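Inspection Checklist for an Argument, With Comments
Gikville Philosophy Evenings, speaker papers

Please complete this list before you present an argument at an evening. The example I filled in is the moral argument: if there are duties which hold for everybody, there must be a God who is the ground of them. The paper I inspected is the one read in May at the Binetti Room. My comments are under each point. They are for the paper and say nothing about its author.

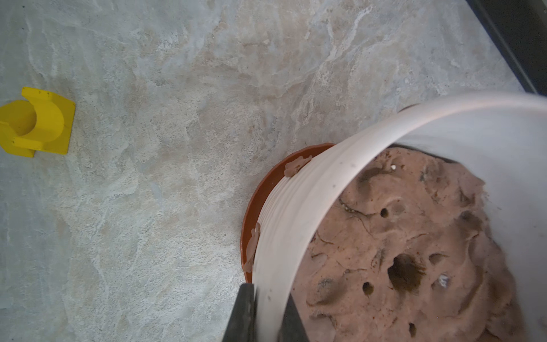
By Ifeoma Oyewole
Posted 20 Dec 2018 | Filed under: Speakers, Arguments

Part A. The statement

A1. The conclusion is written in one sentence.
Result: Pass.
Comment: It stands on the first page. Very good.

A2. Every premise has its own line and its own number.
Result: Fail.
Comment: Premise 2 contains two claims. The first is that duties hold for everybody. The second is that we all know this already. A listener can accept the first one and refuse the second one, and then the discussion becomes confused. Divide it.

A3. The important words keep the same meaning from start to end.
Result: Fail.
Comment: "Objective" has one meaning on page 1 (true also when no person believes it) and a different one on page 4 (the same in all cultures). These are not equal. A thing can be believed in all cultures and be false. I ask the author to choose the first meaning and to keep it.

A4. The summary has no more than 600 words.
Result: Fail.
Comment: The full paper has 2,865 words and there is no summary at all.

Part B. The load

B1. If the premises are true, the conclusion must follow.
Result: Pass, after repair of A2.
Comment: I tested it with letters in place of the sentences. The form is valid.

B2. The weakest premise is marked by the author.
Result: Fail.
Comment: The author defends premise 2 for six pages and premise 1 for half a page. But premise 1, that without God there are no such duties, is where most philosophers will push. Some of them hold that moral truths need no ground, as perhaps the truths of number need none. This must be answered with more than one paragraph.

B3. The argument does not prove too much.
Result: Not decided.
Comment: If duties need a lawgiver, do the laws of logic need one also? The author may be happy to say yes. Then please say it openly.

Part C. Known dangers

C1. The old question of Euthyphro is treated.
Result: Pass.
Comment: Is a thing good because God wills it, or does He will it because it is good? The reply given is that goodness belongs to the nature of God. I think it is a serious reply. I would like to see also the objection that the question only moves one step back.

C2. The paper does not say that unbelievers cannot be good people.
Result: Pass with remark.
Comment: It does not say it, but on page 7 one can read it so if one is in a hurry. The argument concerns what makes duties real. It does not concern who obeys them. Put this at the beginning.

C3. Opponents are quoted from their own books.
Result: Fail.
Comment: Two quotations come from the Trutier reader, which shortens its texts a lot. In the second one the word "perhaps" has disappeared. The complete edition is in the Nutsugah collection, lower shelf.
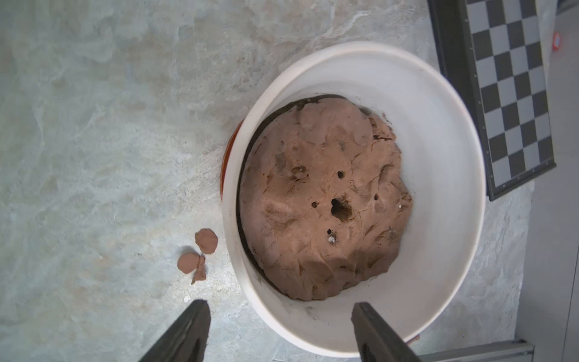
White bowl with reddish-brown clay.

Part D. The evening

D1. Reading time is under 50 minutes, tested aloud.
Result: Pass.

D2. A printed page with the premises is ready for each person.
Result: Fail.
Comment: We were 29 and there were almost 20 copies. People who must share a page do not write on it.

D3. The speaker can state the best objection before the questions start.
Result: Pass.
Comment: This was the best part of the night.

Decision: to be repaired and inspected again. Points A2, A3 and B2 must be corrected first. The others can be corrected in any order. I remain convinced that the argument is worth the work, and I will read the new version when it is sent to me.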